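Dendness students teach robot arm to handle screw caps

A student robotics club in Dendness has spent the spring term working on a job most people do without thinking: taking the lid off a container. The club will enter the result in the Kitari Challenge, a contest for school and college teams, in April.

The project is called Clumix. It uses a robot arm with a two-fingered gripper and a small camera mounted close to the fingers, so the software can see what the gripper is holding. The 11 students in the club wrote the control program themselves and meet after lessons at 4pm to test it.

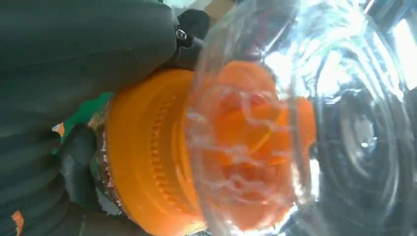 The Clumix gripper with an orange screw cap between its fingers, seen from the arm's own camera.

Clear plastic has given the team the most trouble. Light from windows and lamps reflects off the curved sides, and the software can mistake a bright streak for the edge of a lid. The students now train it on pictures taken in different light and have collected 3,540 of them so far.

Grip strength was the other problem. In early tests the fingers either slipped round the cap or squeezed so hard that the container tipped over. The club has since added a step in which the arm closes slowly, checks its hold and only then begins to turn.

The arm was paid for by Oltmanns, a local engineering firm, which also gave the club £215 for spare parts. Two of its engineers visit once a month to answer questions.

At the Kitari Challenge, each team's robot must open a row of containers it has not handled before. Teams lose points for spills and for any help given by hand. The Dendness club is entering for the first time and plans to hold an open practice session at the college before the contest.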